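The Pridau is a tabletop robot arm kit made by Stanari and sold mainly to schools, colleges and patient hobbyists. It went on sale on 26 Feb 2018 at a price of 3,689 euros, and it has kept a small but very fond following.

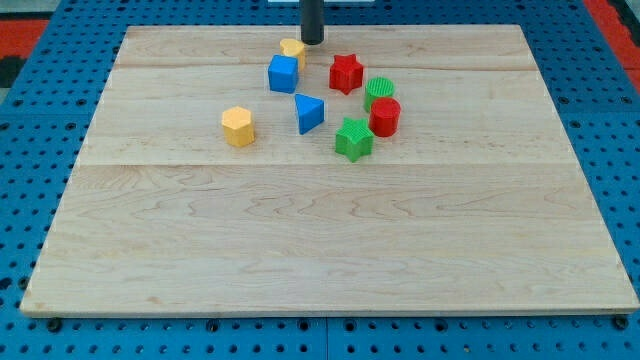
Buyers can choose between the plain arm and the fuller Sostholm set, which adds a teaching book of 80 exercises, most of them gentle sorting and stacking tasks that a beginner can happily work through in an afternoon or two. The arm lifts up to 500 grams. Reviewing it that April, Freya Kershaw praised the clear instructions, though she did find the software rather slow to start.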